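About Eststead Table and Linen

We hire out tables, cloths and everyday tableware for small events, from our unit in Eststead.
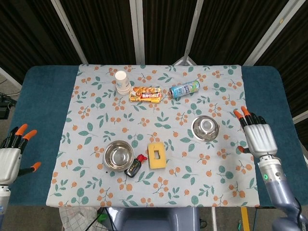
The berry-print cloth on one of our padded tables, with two of the steel bowls.

Eststead Table and Linen started as a sideline to a laundry. The laundry washed cloths for a few local halls, and the halls kept asking whether they could borrow some as well. After a couple of years there were more cloths going out on hire than coming in to be washed, so the laundry side was wound down and the hire side took over the whole unit. We still do all our own washing and pressing on site.

Most of our customers are village halls, playgroups, sports clubs, churches and families holding something at home. We do not supply large weddings or marquees. If you need chairs for 200, chandeliers or a dance floor, we are the wrong firm, and we will give you the number of somebody who can help.

What we hire

Tablecloths are the biggest part of the business. We hold over 800, in plain colours and prints. White and cream go out most often, then the prints. The berry pattern has small orange berries and teal-green leaves on a pale blue-grey ground, and it is booked a good deal from September through to the end of November. We also carry two ranges from Flarketti, a stripe and a small check, and a heavy plain weave from Ebihara that suits evening meals.

Tables can be hired with or without cloths. The padded ones are covered in dark teal and are popular for craft groups and children's parties, where people lean on them a lot. A cloth can be laid over the full top or set so that a strip of the teal is left showing on either side. Some customers like it that way and ask for the narrower cloth on purpose. Please say which you want when you book.

Bowls, jugs and serving dishes are stainless steel. We stopped stocking glass bowls because of breakages. The steel ones can be used for salad, crisps, fruit or washing up, and they all go through the dishwasher when they come back, whether or not they look used.

Paper cups are sold, not hired. We keep a patterned white one in stock all year. Unopened sleeves can be returned for a refund.

We do not supply food or drink. Customers bring their own, or use a caterer.

How hiring works

The standard hire is for three nights, which covers most weekends. You can collect from us or have the order delivered. Delivery is free within 10 miles of Eststead and charged by distance after that. Wodden is inside the free area. Orders are packed in lidded crates, with the cloths folded on top and a packing list tucked down the side.

There is no need to wash anything. Scrape off food, shake the crumbs out of the cloths and put everything back in the crates. Please do not put damp cloths in plastic bags, as they mark very quickly. Candle wax should be left alone for us to deal with. Ordinary stains are covered by the hire price. Burns, cuts and missing items are charged at the replacement cost shown on your packing list.

Do check the table before you fold up the cloth. We have been sent keys, hearing aids, reading glasses and one christening bracelet. Anything found in a crate is put in a labelled envelope in the office and kept for six months.

The showroom

The front of the unit is set out as a small showroom, where you can see the cloths on a table before choosing. Photographs do not always give the colours properly, the blues and greys especially, so we suggest a visit if you are matching something. Bring your own plates or napkins and try them against the cloth. Nothing in the showroom is roped off.

We can lend up to 5 fabric samples at a time, free of charge, for a week.

Who we are

There are 11 of us, most of us part time. Four work in the laundry room, two drive the van, and the rest share the office, the packing and the showroom. Whoever answers the phone will usually be able to take your booking from start to finish.

Opening times

The showroom and collection desk are open from 9am to 4pm on weekdays. Evening collections can be arranged from May to the end of August, when we are busiest. Parking is at the side of the building, and the ramp to the collection desk is on the left as you come in.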